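Alfie Rudd has been repairing and altering clothes in Cenemcombe for 23 years, the last nine of them from two rooms above the old seed merchant's on Oker Street. He takes in trousers, coats, school blazers, christening gowns and, in the weeks before the July carnival, a great many costumes. When I arrived he was unpicking the lining of a man's overcoat and asked if I minded him carrying on.

He did not set out to do this work. He left school at sixteen and went to Breathnach, the shirt factory on the river, where his aunt was already on the collar line.

"I was on cuffs," he says. "You did cuffs all day, and the next day you did cuffs. I can still do a cuff without looking at it. I wouldn't say I enjoyed it, but I was quick, and they paid by the piece, so being quick was worth something."

The factory made about 2000 shirts a week when he started. By the time it closed it was making far fewer, and most of those were for one hotel chain. Rudd was offered a place on a retraining course in office skills and went to two sessions.

"There was nothing wrong with it. I just kept looking at people's hems."

He bought three of the factory's machines when the contents were sold. Two are still in use. The third, a Sarberg buttonholer, sits under a cloth by the window and gives him parts for the repair of another one he picked up later. Sarberg stopped making them long ago and he has a drawer of springs and feed dogs which he sorts through most winters.

**What people bring in**

Most of the work is ordinary. Zips are the largest part of it, then trouser hems, then what he calls "waists in and waists out". He charges by the job and has the prices written on a card beside the door. The card was last changed two years ago and he says it needs doing again.

"People apologise when they hand things over," he says. "They say, it's only a cheap one, it's probably not worth it. If you like wearing it then it's worth it. I'm not going to look at the label and send you home."

He does turn some work away. He won't touch leather, which he says needs a different machine and a different person. He won't take wedding dresses with less than six weeks' notice. He used to, and one spring he had four of them hanging in the back room with pins in and couldn't sleep.

I asked whether clothes had got worse. He thought about this for some time, still unpicking.

"The cloth is thinner. Seam allowances have gone to nothing, so if you want a dress let out there's often nothing there to let out. I had an old school skirt in last week, somebody's mother's, and it had nearly two inches in the side seams and a three-inch hem. It was made so you could grow in it. Now you'd get a centimetre." He shrugged. "But some of it's very well sewn. The stitching can be perfect, better than ours was. It's just been done on poor stuff."

White cotton is the thing he is fussiest about. He washes his hands before he handles it, keeps a separate pressing cloth, and puts a fresh needle in the machine. He matches the thread by the window in daylight, because there are more whites than people think and under a bulb they all look the same.

**Teaching**

On Thursday evenings he runs a mending class in the library's upstairs room. It started with three people. There are now eleven, which is as many as the tables will take, and a waiting list he keeps in the back of his order book. The first thing everyone learns is to sew on a button with a shank. The second is to darn a sock, and he says this is where he loses one or two.

"They want to get on to the machine. I say, you can have the machine in week four. If you can't hold the cloth properly in your hands you won't hold it properly under the foot either."

He thinks the holding is most of the job. A piece of cloth slides, stretches on one line and not on another, and folds up when you want it flat. Beginners grip it too hard. He makes them lay a shirt out on the table, smooth it from the middle, and find the grain with their fingers before they are allowed a pin.

One of the first students, a retired bus driver, now takes in hems for his neighbours. Rudd sends him work when the shop is full.

**The shop's future**

The rent went up in the spring. He pays 104 pounds a week, which he can manage, though he has had to give up closing on Wednesday afternoons. He would like to take on a trainee and has spoken to the college. The difficulty is money for the first year, when a trainee is slow and has to be paid all the same. He reckons he has put in more than 1000 zips since he moved to these rooms and would be glad to hand the next lot over.

"I'm not sad about it," he says. "There's plenty of work. I could do with another pair of hands, that's all."

By now the lining was out of the overcoat in one piece. He laid it on the cutting table and began to mark around it with chalk for the new one – a dark green the customer had chosen from a book of samples. The coat is due back on Friday.

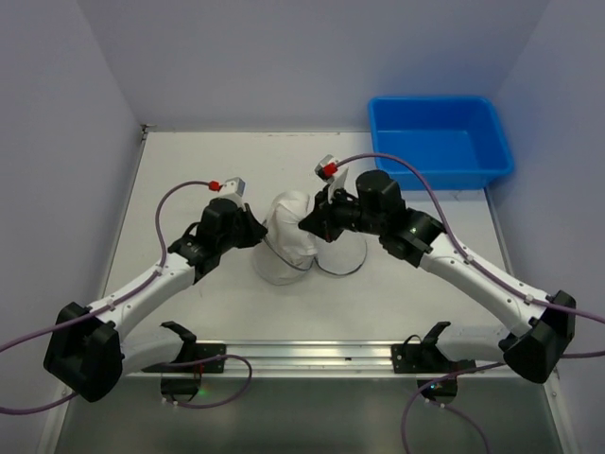 *A crumpled piece of white fabric on a white work surface.*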